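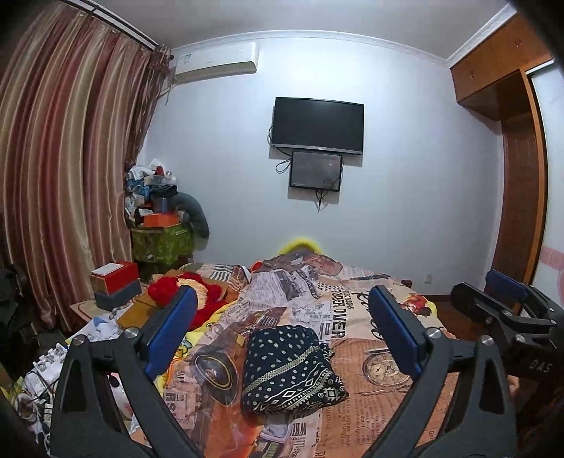 Duvet keeps sliding to the bottom of its cover, what am I doing wrong?

Posted by Annunziata De Luca in Bedding and Laundry

Hi all, hoping somebody can put me out of my misery. Since I moved to Holside I've had a double duvet that bunches up at the foot end of the cover every single night. By 4 in the morning I've got two layers of thin cotton over my shoulders and a great lump of filling on my feet. I shake it out, it looks lovely, I go to bed, same again.

The duvet is a Pikix one, 13.5 tog, bought in the sale. The cover came from my aunt and doesn't have a label any more, so I don't know if it's a proper UK double or one of the continental sizes. It does up with poppers along the bottom but a couple have gone. I've tried safety pins in the corners and stabbed myself in the heel, so not doing that again! I've also tried just buying a heavier duvet in my head, but it's November and the boiler has eaten all my money.

Is there a trick to it? I can sew a button on but that's my limit. I don't have a machine.

Ilaria Santoro
4 people found this helpful

Measure both before you do anything else. Lay the cover flat and go seam to seam, then do the same with the duvet. A UK double should be 200 by 200 cm, and a lot of continental covers are 200 by 220, so if yours is one of those you've got a big empty strip for the filling to wander about in. Mine was like that for years and I blamed the duvet.

If the sizes match, sew ties in. You don't need a machine. Get some cotton tape (the flat white stuff, Palumbo on the market sells it by the metre) and cut eight bits, 15 cm each. Fold one in half, sew the fold to the inside corner of the cover, going through the seam allowance so it doesn't show on the outside. Do all four. Then with the other four make little loops on the corners of the duvet itself, stitched to the edge binding and well clear of the filling. Turn the cover inside out, tie the corners on, and roll it back the right way. It took me one evening in front of the telly.

Sew the missing poppers back on too, or swap them for buttons if that's what you're comfy with. Wash the cover before you sew if it's new tape, it shrinks a bit, I do mine at 38 or whatever the nearest setting is.

Prultitz1367

just get the clips mate, they do packs of them in the pound shop. had mine ages, one snapped but the rest are fine

Annunziata De Luca

Measured it and the cover is 220 long, so that's me told. Going to get some tape at the weekend and have a go at the ties anyway. Thank you both!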